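Verkari hand-held gripper, 3 months on the packing bench

Rating: 3.5 out of 5

Bought 2 of these for the returns bench at Gostley. Paid $638 each, not cheap. You hold it, do the job with it, and the recordings go off to train the arm that's meant to take over our small-parts sorting next winter. Quick review, truck's due at 6.

Good: light enough for a full shift. Jaw opens wide, copes with most of our cartons and all the bagged bits. Shona Trevaskis had the hang of it before smoko. Screws are easy to get at when you want to swap a pad.

Not so good: slow. Slower than hands, every time, and our pick targets didn't move for the first month. Carleen Pirihi had to go upstairs twice to get them changed. If your buying these, sort the targets FIRST. Also wrists. We rotate every hour now and the complaints have dropped off.

The bigger thing is what it does to the crew. Ashton reckons he's teaching his replacement and I can't tell him he's wrong. Management says redeployed, we've asked for that in writing, still waiting. On the other hand Madalena Aguiar has gone from packing to running the sessions, got a pay bump for it, and she's good at it.

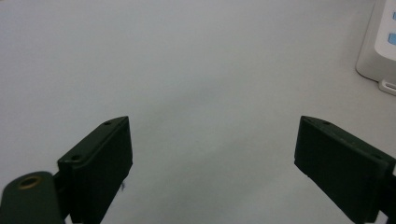 Jaw open over the bench, both pads in view.

Pads are dark green, dull finish, flat on the inside faces. Grip on cardboard is fine, shiny mailers slide a bit. Spare pads took 3 weeks to get here, so order extras with the unit.

Would I buy agian? Yes, but with the redeployment letter signed beforehand.

Sandro Donati, dispatch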